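Prarnmont Technical Program
Unit 6 — Routine Care of the Mullevix Cell
Handout prepared by Hidayah Harahap, revised October

Before the arm is powered, read the last entry in the cell log. The counter stood at 2,466 cycles at the last revision of this handout. Wrist inspection is due every 92 cycles.

Inspect the underside of the gripper housing first, then the wrist joint, then the trays on the yellow shelf. Keep the arm in hold mode throughout.
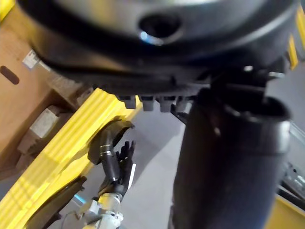
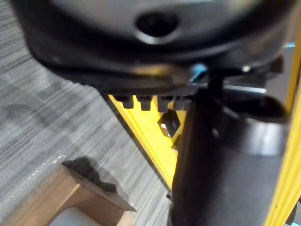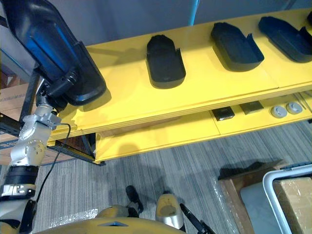 6.2 Inspection Procedure

Check the round recess in the housing for dust. Wipe with a dry cloth only.

Check visible screw heads at the wrist and mounting plates. A turned screw is logged, then retightened by the shift lead — students do not retighten.

Trace each cable by hand from end to end. Slack is acceptable; a kink is not.

Reseat any foam tray that has shifted, then run the Goh routine for 20 cycles at reduced speed.

Submit the log sheet to T. Stüber before 4:30 p.m.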